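3.2 Printed textile as a support surface

The surface on which kitchen objects rest affects how easily their outlines can be judged by eye. Plain tablecloths have been used in most earlier work on dish racks and drainers, and they give little information about busy domestic interiors, where patterned oilcloth, tea towels and printed runners are common. We therefore replaced the plain cover of Section 3.1 with a decorative fabric sold under the name Nillard, printed with a painting in the style of Van Gogh's night river scenes. The print combines deep and bright blues with orange and golden streaks, and the yellow stars are confined to one part of the design.

The cloth was laid over the metal table without ironing or clamping. Folds were left as they fell. A small wooden rack of the Tsuji pattern was then set on top of it.
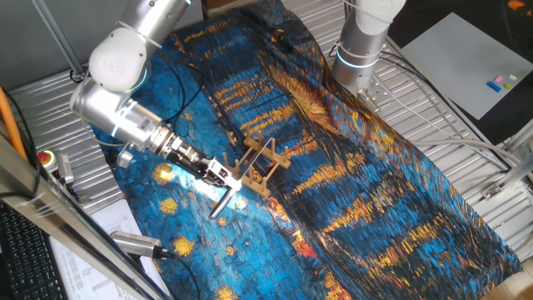 Figure 4. Light-brown wooden rack with upright pegs on two parallel rails, standing on the wrinkled printed cloth.

The rack is close in hue to the golden parts of the print and far from the blue parts. Its position on the cloth was therefore treated as a variable and recorded for every arrangement. Raters at the Berkmont site were shown 300 views in random order and asked to trace the outer edge of each object. Tracing was repeated after an interval of 14 days, and the 2 sets of outlines were compared on a scale from 0 to 100.

Utensils formed the second group of objects. Cutlery and knives differ from the rack in that they offer few internal edges, so that a rater depends almost entirely on the contour against the fabric. A kitchen cleaver was included for its broad shape – most of the other utensils in the Wununden list are narrow. 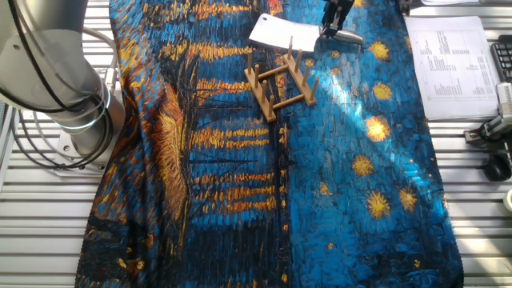

Figure 5. Kitchen cleaver held nearly flat on the printed cloth, with a diagonal band of sunlight across the blue area.

Daylight was not excluded. Where direct sun reached the fabric, the blues shifted toward a pale turquoise and the brushstroke texture was harder to separate from shallow creases. Outlines crossing such a patch were marked as sunlit and analyzed separately. Views in which a fold passed directly under an object were kept, and the fold was noted in the record.
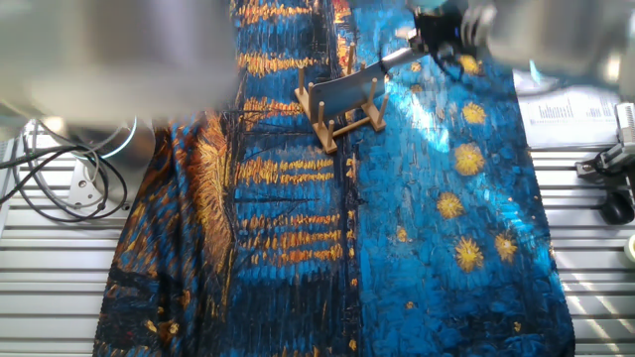

Agreement between the first and second tracings was lower for contours lying over orange streaks than for contours over open blue, and the difference was larger for the rack than for the utensils. We attribute this to the similarity in color between the wood and the streaks. The stars had a smaller effect. Several raters followed the edge of a star for a short distance before returning to the object, but these errors were local and did not change the overall shape of the outline. Results for the plain cover are given in Section 4 for comparison.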